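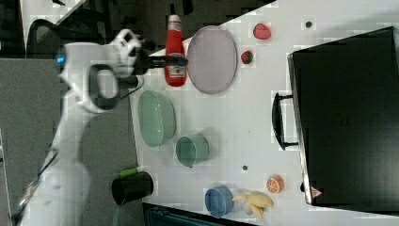 We had the Dinner Table set for five weeks and I was served banana in a bowl every single evening, sometimes with ketchup, sometimes with a very stern warning that it was hot. Please can we book it again for May?

Messages like that make our week! Skomier lends out pretend food and the things you serve it in, to families, childminders, playgroups and schools in Plistow and Nametlow. You borrow a set, you play with it until everyone's had enough, you bring it back and take another one. That has been the idea from the beginning and we still get excited about it every time a case goes out of the door.

How we started

Skomier began with one box of play food in the back room of a shop in Plistow. It was a mixed lot, some fruit, a few cups, a plate or two from a kitchen cupboard, and it was put together for a single wet half term. The children who came in wouldn't leave it alone. Parents started asking whether they could take it home for the weekend, and then asking who had it, and then asking rather more firmly when it was coming back. So we made a second box, and a third, and somewhere along the way it stopped being a box and became what we do.

We now have 80 sets on the shelves in Plistow and a smaller collection at our Nametlow room, where you can also pick up anything you've reserved from the main list. The name has no clever story behind it, we just liked how it sounded when the children shouted it.

What's in a set

Every set is built around a meal or a place where people eat. There's Breakfast, Picnic, Market Stall, Café, and the old favourite, Dinner Table, which is the one most people try first. Dinner Table has fruit (banana, strawberry, half an orange), an oval plate, a pale green bowl, cups, something blue to pour into and out of, and the red ketchup bottle. Oh, the ketchup bottle. If we had to pick one thing on our shelves that every child reaches for, it would be that. It goes on the fruit. It goes in the cup. It gets put to bed under a tea towel.

We like sets that mix pretend things with the kind of things you'd find in a kitchen. A toy strawberry on a big plate is a lovely sight, and a small child carrying that plate across a room with both hands is concentrating harder than you would believe. We also like a bit of choice in shape and size. Deep things, flat things, something tall with a lid or a band round it, something that tips over easily. Children sort and swap and line things up long before they decide it's dinner time, and plenty of them never get to dinner at all, they're perfectly happy moving the orange from one place to another for half an hour.

The Kaewmanee set is our newest and we're very proud of it. It's all rice bowls, steamers, little dishes for sauce and lots of vegetables, and it has been out on loan almost constantly. If you'd like it, do get your name on the list early.

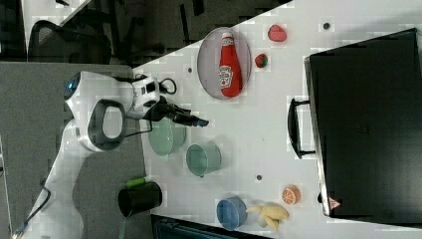

Colour matters a great deal to us when we're putting a table together. We keep to a pale background wherever we can and let the food do the shouting, with reds up one end and yellow and orange down the other, and the greens and blues in between. You don't have to do this at home, of course. A rug is fine. The bottom stair is fine. But if you have a clear surface, try laying the pieces out with a bit of space round each one before your child comes in, and see which they go for first. We do it at all our sessions and we're still surprised.

The suitcases

People often ask about the suitcases. Our bigger sets travel in them, and we wouldn't go back to cardboard for anything. They shut properly, they have a handle, they stand up in a hallway, and unpacking one is half the fun. Some families tell us the case itself becomes part of the game and the whole dinner goes on holiday to the landing. Smaller sets come in a drawstring bag. Each has a card inside listing what should be there, so you can check it before it comes home to us.

Please don't worry if a piece goes missing. Bananas in particular have a habit of turning up in coat pockets. Send us a message, carry on playing, and drop it in when you find it. We've got spares of nearly everything.

Our table sessions

On top of the lending we run open table sessions in both places. We set out one or 2 sets and you can stay for as long as you like. There's no programme and no song at the end (sorry if you like a song). Grown-ups are very welcome to sit down and be served. Babies who are still at the chewing stage can have the larger bowls and cups, and we put the small pieces on the higher table for the older ones.

When it's time to finish, everyone helps to put things back, and we make a proper game of it. Fruit first, then cups, then plates. Some of the children like this part best! We wash everything that can be washed and wipe down the rest before it goes on the shelf.

Schools and nurseries

We have lent to reception classes, nurseries and after-school clubs, and last year that came to 111 loans. Schools can keep a set for a whole half term, and we're glad to put together something to go with a topic, whether that's harvest, shopping, or where our food comes from. Tell us how many children will be using it at once and we'll make sure there are enough bowls to go round. Running out of bowls is a serious matter when you're four.

Joining

Membership is by household or by setting. Come and see us in Plistow or Nametlow during any open session, have a look along the shelves, and you can take your first set home the same day. If you have play food at home that's no longer being used, we'd love to see it, particularly cups, bowls and anything that looks like a vegetable. We have plenty of strawberries.

Page last updated Sunday, November 10, 2024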